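An afternoon at the Rosser open day

2023-05-09

In March I wrote that I wanted to see a robot at work from close, and a reader told me to register for the open day at Rosser, in Clirnby. I took the bus, line 8, and still arrived too early.

We were let in by small groups. The program is called Skerari, and its subject is handling of furniture. I had expected a factory with fences and yellow lines, but it is a normal room with a table, and the two arms work on a chair which lies upside down. What surprised me the most is how slow it goes. I must confess I found it relaxing, like to watch my grandfather at his bench.

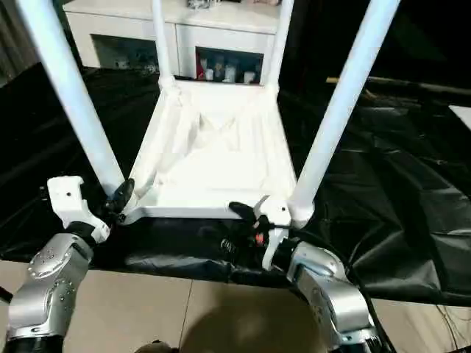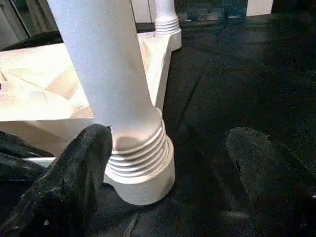 Follow asked in the comments under my March post if such a visit is worth the trip for a person without technical studies, and wrote that at the last fair the visitors had only received brochures and a video. I can answer now: yes, it is worth it. The explanations were simple, and I could put all my questions, even the silly ones about what happens when the electricity goes away.

The entrance is free but you must register before. I will go again in autumn, if they open the doors another time, and I will take my sister with me.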